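Okoro brake hose recall: frequently asked questions 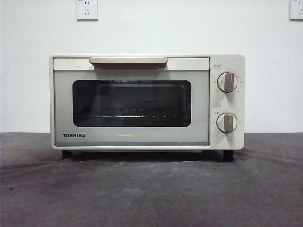
Which vehicles are covered?
Okoro vans assembled at the Kevevthorpe plant, 1893 in total. Vans built at Drinton use a different hose and are not included.

What is the fault?
The front brake hose can rub against the wheel arch liner at full steering lock. A worn hose may leak fluid and lengthen stopping distances.

Can I keep driving?
Yes, unless the brake warning light is on or the pedal feels soft. In either case, park the van and call a dealer.

How long does the repair take?
Two hours. Both hoses are replaced and the system is bled – there is no charge.

When are parts available?
Dealers receive stock in June. The Nandside service center takes bookings until 5 p.m. on Friday.

I already paid for this repair. What now?
Send the invoice to your dealer. Refunds are paid within 11 working days.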